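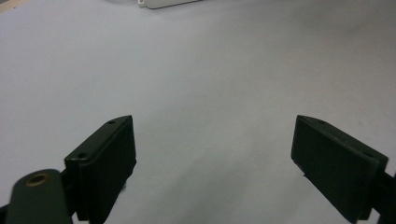 Man müsse zuerst den Apfelbaum fragen und erst danach den Kalender, meinte Demyd Stetsiuk, und wer im Winter alles auf einmal schneide, der bekomme im Sommer nur Wasserschosse und keine Früchte. Er sagte das ruhig, während er die Leiter an den nächsten Stamm stellte.

Die Streuobstwiese bei Privow liegt an einem Hang, der nach Westen schaut. Vor dreißig Jahren standen hier noch die Bäume in vollen Reihen, heute sind die Lücken größer als die Reihen. Im Gemeindearchiv findet man eine Zählung, in welcher 2891 Obstbäume eingetragen sind. Bei der letzten Zählung waren es 2532. Das klingt nicht nach einem großen Verlust, aber viele von den verbliebenen Bäumen sind alt, und einige tragen seit Jahren nicht mehr.

Mich hat interessiert, warum Menschen sich diese Arbeit noch machen. Der Preis für Mostobst ist niedrig. Die Mosterei Stoker im Nachbarort nimmt zwar alles an, auch kleine Mengen in Säcken, doch was man dafür bekommt, deckt oft nicht einmal das Benzin für die Fahrt. Frau Stoker, die Seniorchefin, hat mir das selber vorgerechnet, mit Bleistift auf der Rückseite von einem Lieferschein. Danach schenkte sie mir ein Glas Birnensaft ein, der so herb war, dass ich eine Weile nicht sprechen konnte.

Auf der Wiese selbst wachsen 19 Apfelsorten. Von 16 ist der Name gesichert, bei den übrigen streiten die Besitzer. Eine davon wird in Privow einfach „der Späte“ genannt. Sie hat eine raue, graugrüne Schale und bleibt bis in den Frühling im Keller fest. Eine Pomologin hat Proben mitgenommen und wollte sich melden. Bis jetzt ist kein Brief gekommen.

Ich war im Juni dort, also in der Zeit des Sommerschnitts. Man nimmt dann die steilen Triebe weg, solange sie noch weich sind, und viele kann man mit der Hand ausreißen. Das heilt besser als ein Schnitt mit der Säge. Für die dickeren Äste wartet Stetsiuk auf trockenes Wetter. Seine Regeln hat er von der Tante gelernt, und er gibt sie in derselben Reihenfolge weiter: das Tote, das Kranke, das Gekreuzte. Dann steigt er herunter, geht einmal um den Baum und schaut lange.

Das Gras unter den Bäumen wird zweimal im Jahr gemäht, mit der Sense an den steilen Stellen. Es bleibt einige Tage liegen, damit die Samen ausfallen, und kommt dann zu einem Schafhalter. Früher hat es das Gut Prusterum geholt, aber das hat seine Tiere verkauft.

Im Herbst will die Gemeinde junge Hochstämme setzen. Die Pfähle liegen schon am Weg, der Draht gegen die Wühlmäuse fehlt noch. Stetsiuk hat angeboten, die Löcher zu graben, wenn ihm jemand den Wasserwagen den Hang hinauffährt.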